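How Do They Make Superheroes Fly in the Movies?

You know the moment. The music gets louder, the cape starts to flap, and suddenly the hero shoots off the ground and zooms over the city. Your stomach does a little flip even though you're sitting perfectly still with popcorn in your lap! 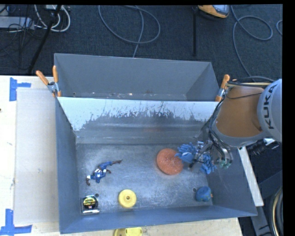

So how do they do it? People can't fly (sorry), and movie actors are people. The answer is a big, clever mix of ropes, fans, paint, computers and a whole lot of patience, and it has been changing ever since movies began. Let's take it apart and see what's inside.

The Oldest Trick: Hang Them Up

Long before there were computers on every desk, people made actors fly by hanging them from thin wires. Theaters had been doing it on stage for ages, so the first movie makers borrowed the idea.

The actor wears a harness under the costume. A harness is a set of strong straps that goes around the hips and legs, a bit like what rock climbers wear. Wires clip onto the harness, usually one at each hip, and run up to a frame or a track near the ceiling. A team of people called riggers pulls on the lines, or runs a motor that does the pulling, and up goes the hero.

It sounds fun, and lots of actors say it is, for the first ten minutes! Then the straps start to pinch. To look like you're flying, you have to hold your whole body out straight like a board, with your arms stretched in front and your legs stretched behind. Try it right now. Lie on your tummy on the floor, lift up your arms and legs and count slowly to 20. Hard, isn't it? Now imagine doing that while looking brave and saying your lines.

Vangelis Zervas has been a rigger for 14 years, and he told us that the landing is the part he worries about most. "Anybody can go up," he said. "Coming down softly, on the right foot, on the right spot on the floor, with your face doing the right thing? We might practice that all Friday for one tiny bit of film."

But What About the Wires?

Good question! If you could see the wires, the magic would be ruined. In the old days, film crews painted them to match the background, or lit them very carefully so they wouldn't shine. Sometimes it worked beautifully. Sometimes, if you watch a very old superhero show and look closely, you can spot a thin line going up from somebody's back. (It's a great game to play with your grandparents.)

Today the wires can be thicker and safer, and that's because of computers. An artist goes through the shot and rubs out the wires, one picture at a time. A movie is really a long string of still pictures shown very fast, normally 24 of them every second. If the hero hangs in the air for a minute, that's more than 1000 pictures that might need cleaning up! Computer programs help a lot with this job, but a person still has to check it.

The Big Green Room

Okay, the hero is in the air. But she's hanging in a room, and the story says she's over the ocean. How does the ocean get in there?

This is where green screen comes in. The room behind the actor is covered in bright green cloth or paint. Later, a computer looks for everything that is that exact green and takes it away, leaving a hole in the picture in the shape of the background. Then the artists slide a different picture into the hole. It could be an ocean, a city at night, or the surface of a purple moon.

Why green? Mostly it's because people don't come in green! Skin and hair are never that color, so the computer doesn't get mixed up. But what if the hero has a green costume? Then the green suit would disappear too, and you'd have a head and two hands floating over the sea. For a green hero, the crew can switch to a blue screen.

Some studios use something even newer. They build a giant curved wall out of video screens and play the background on it while the actors are working. The actor can really see the clouds rushing by, and the light from the clouds shines on the costume. If the pretend sun is orange, the hero's face turns a bit orange too, and that makes everything feel more real.

Don't Forget the Wind!

When you ride your bike fast, you feel the air pushing your hair back. A flying hero is going much, much faster than a bike, so there has to be wind. Film crews use huge fans for this. They are noisy, which means the actors often have to record their words again afterward in a quiet room.

The cape is a whole problem by itself. Real capes don't do what they're told. They wrap around arms, they flop over faces, and they get sucked toward fans. Costume makers sometimes have several different capes for one character: a heavy one for standing around looking serious, a light one for running, and no cape at all for flying! In that last case, a computer artist adds the cape afterward.

Begoñe Arrieta makes digital capes, and she keeps an old bath towel next to her desk. "When I can't work out how a cape should move, I pin the towel on and run down the hallway," she told us. "My coworkers are used to it." One cape shot, just a few seconds long, once took her 6 weeks.

When the Actor Isn't There at All

Some stunts are too dangerous or just plain impossible. Nobody can be thrown through four buildings and then get up and dust off their knees. For shots like these, the movie makers use a digital double. It's like a puppet that lives inside a computer.

To make one, the actor stands in a ring of cameras that all take a picture at the same moment. The pictures are joined together to build a copy of the actor's face and body that can be seen from every side. Artists then add bones on the inside, so that the elbows and knees bend the right way, and skin and hair and costume on the outside.

The hardest thing to get right is weight. Pick up a heavy book and notice what your body does. Your shoulder dips, your knees bend a little, and you might even make a small grunting noise. If a digital hero picks up a truck and her body doesn't do anything, your brain says "fake!" straightaway, even if you don't know why. Animators spend ages on little things like this. Many of them film themselves lifting chairs and jumping off boxes and then copy what they see.

Putting It All Together

One flying scene might use every trick we've talked about. The hero takes off on wires, then we cut to a digital double speeding between skyscrapers, then we're back with the real actor in front of a green screen with a fan blowing in her face. If everyone has done a good job, you never notice the switch!

Next time you watch a superhero movie, see if you can guess. Is the face close up and the background blurry? Probably the real actor. Is the hero tiny and moving super fast? Probably a computer.

Try It Yourself: Make a Toy Fly

You'll need a small toy figure, some thin thread, a phone or tablet that takes pictures, and a grown-up who doesn't mind you using the kitchen table.

Tape a plain sheet of paper to the wall behind the table for your sky. You can draw clouds on it if you like.

Prop up the phone so it can't wobble. Leaning it against a stack of books works well.

Tie the thread around the toy's middle and ask a friend to hold the other end, up high where the camera can't see it.

Take a picture. Move the toy a tiny bit. Take another picture. Keep going until you have at least 20.

Now flick through your pictures quickly. Your toy is flying! If it jerks about, make smaller moves next time. If you can see the thread, try one that's closer to the color of your sky.

Words to Know

Rigger: a person who sets up the wires and lifts the actors safely.

Harness: strong straps worn under a costume that wires can be clipped to.

Green screen: a bright green background that can be swapped for a different picture.

Digital double: a computer copy of an actor.

Animator: an artist who makes drawings, puppets or computer characters move.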